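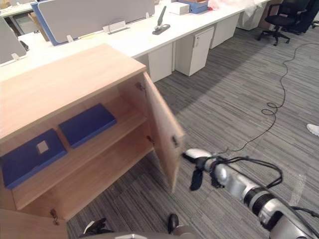
Tsikata社の見学会に行ってきました。段ボール箱に日付やロット番号を印字する機械を作っている会社です。私は日本に来てから食品の包装の仕事をしていますが、印字機の工場に入るのは初めてでした。受付のあと事務所に案内され、資料の説明を受けました。棚の上に紺色のファイルが二冊あり、左の一冊には小さな四角いラベルが貼ってありました。ラベルのことが気になるのは、私の職業の癖だと思います。

最終更新:5/21/18
文:Jarmila Trnka

説明をしてくださったのは、技術担当のBohumila Jelínekさんです。主力の製品はPlumorexという箱用のインクジェット印字機で、片面用と両面用の2種類があります。私の職場では古いローラー式を使っていて、インクの補充のたびに手袋が汚れます。Plumorexはカートリッジ式なので、その作業がありません。私は交換を一度やらせてもらいました。レバーを上げて、古いものを抜き、新しいものを音がするまで押します。最初は向きを間違えましたが、二回目はすぐにできました。 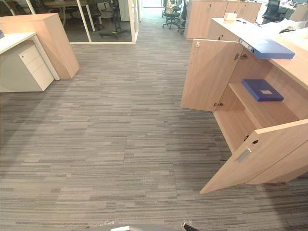

事務所の床と収納棚

次に組立の部屋を見ました。印字ヘッドは一台ずつ試験用の箱に印字して、文字の欠けを調べるそうです。試験に使う箱は三種類で、表面が白いもの、茶色のもの、それから再生紙の割合が多いものです。三番目の箱はインクがにじみやすく、調整に一番時間がかかるという話でした。私の職場でも同じ問題がありますので、ここは詳しくメモをしました。インクはPlamiaという名前の油性のものが標準です。カートリッジ一本で印字できる箱の数を質問しましたが、文字の大きさで大きく変わるため、後で表を送ってくださるとのことでした。

実演のラインでは、コンベヤーに箱を流しながら印字を見せてもらいました。センサーと箱の間隔が広すぎると、最初の一文字が薄くなります。Jelínekさんはわざとガイドをずらして、失敗した印字も見せてくれました。良い結果だけを見せる見学会が多いので、これは大変勉強になりました。試験用のロット番号は「336」で、私はその印字された箱の切れ端をお土産にもらいました。

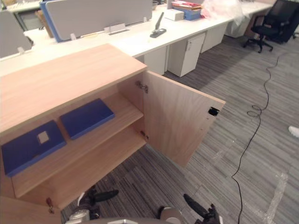
印字の内容は、Widineというソフトで作ります。画面は日本語と英語に切り替えられます。賞味期限の計算は自動ですが、月末の扱いだけは自分で設定しなければなりません。例えば、製造日から95日後という指定はできますが、「三か月後の月末」という指定は別の画面に入ります。少しわかりにくいと感じましたので、アンケートにそのように書きました。バーコードも印字できますが、茶色の箱では読み取りが難しい場合があり、ラベルを貼る方法も残したほうがよいという説明でした。

質問の時間には、掃除の方法について聞きました。長い休みの前はヘッドにキャップをして、休みの後に布で軽く拭けばよいそうです。私の職場は12月の末に一週間止まりますので、この点が心配でした。紙の粉が多い場所では、毎日拭くことを勧められました。

見学は無料でしたが、昼食の弁当は900円で、申し込みのときに予約が必要です。工場の中は立っている時間が長いので、歩きやすい靴がよいと思います。両面用の機械はちょうど整備中で、動いているところを見られませんでした。次の見学会の日程はまだ決まっていないそうです。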